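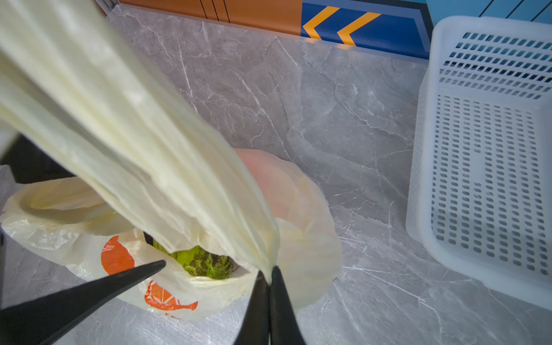 Lixeira de cozinha Dosby, 60 litros, com pedal: avaliação depois de três meses de uso

Comprei a Dosby em agosto para substituir uma lixeira de tampa basculante que vivia suja na borda. É um modelo retangular, de pedal, com dois compartimentos internos: um maior, para o lixo comum, e outro mais estreito, para os recicláveis. Os 60 litros do anúncio são a soma dos dois.

Montagem

Quase não há. O corpo vem inteiro e os baldes já vêm encaixados. Só é preciso prender o pedal, que vem solto dentro da caixa, e colar os pés de borracha. O manual traz o desenho do pedal invertido e perdi um tempo com isso. Quem montar deve olhar a seta gravada na peça e ignorar a figura.

Tampa e pedal

A tampa desce devagar e fecha sem bater. O pedal é largo o bastante para usar de chinelo. No piso liso da minha cozinha a lixeira andava para trás a cada pisada, mesmo com os pés de borracha, e só parou quando a encostei na parede. Encostada, a tampa abre um pouco menos. Dá para raspar um prato, mas uma caixa de pizza tem que ser dobrada antes.

Sacos

O ponto fraco é o encaixe do saco. Cada balde tem um aro de metal que deveria segurar a borda do plástico. Com sacos próprios, os da linha Fulia, funciona bem. Com sacos comuns de supermercado, o aro do compartimento maior não prende nada e o saco escorrega para dentro com o peso. O menor aceita qualquer um.

Também convém não encher até a boca. Se o lixo passa da altura do aro, falta plástico para o nó e a retirada vira um incômodo. Passei a trocar antes e o problema sumiu.
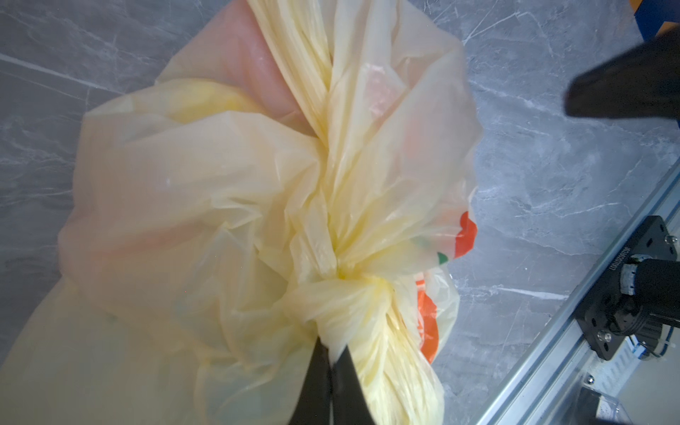

Waraporn Chantharasri escreveu que teve a mesma lixeira e desistiu do aro: prende a borda com um elástico largo por fora do balde e usa o saco que tiver em casa. Testei e segura bem. O elástico fica escondido quando a tampa fecha.

Limpeza

Os baldes saem por cima e têm alça. São de plástico fosco, e o fundo guarda manchas de café se o saco vazar. Detergente e uma escova resolvem. O corpo de metal marca os dedos, principalmente perto da tampa, e passo um pano úmido toda quarta-feira. A dobradiça acumula farelo num canto difícil de alcançar. Uso um pincel velho.

Cheiro

A vedação é razoável. Com casca de camarão ou de melão, o cheiro aparece no dia seguinte. A tampa tem um suporte para filtro de carvão, vendido à parte. Não comprei.

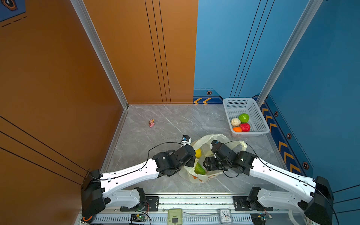
Vale a pena para quem mora sozinho?
Depende de quanto se cozinha em casa. Para quem come fora durante a semana, o compartimento maior demora a encher e o lixo fica parado tempo demais. Uma lixeira menor atende melhor.

Comparação com a Ilov

Antes de decidir, usei por duas semanas a Ilov da casa da minha irmã. Ela é mais leve, custa menos e segura melhor o saco, com uma argola de plástico que trava por cima. Em compensação, a tampa bate e o pedal é estreito. Se a Dosby adotasse aquela argola, eu não teria queixa séria. 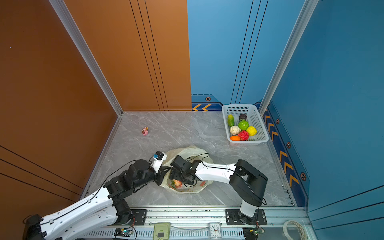

Piso cinza marmorizado e parede azul ao fundo.

Preço e garantia

Paguei o preço cheio na loja Abreu, sem frete. A garantia cobre o mecanismo do pedal, mas deixa de fora a pintura e os baldes. Baldes avulsos existem, só por encomenda.

Continuo com a lixeira e compraria de novo, com o elástico no lugar do aro.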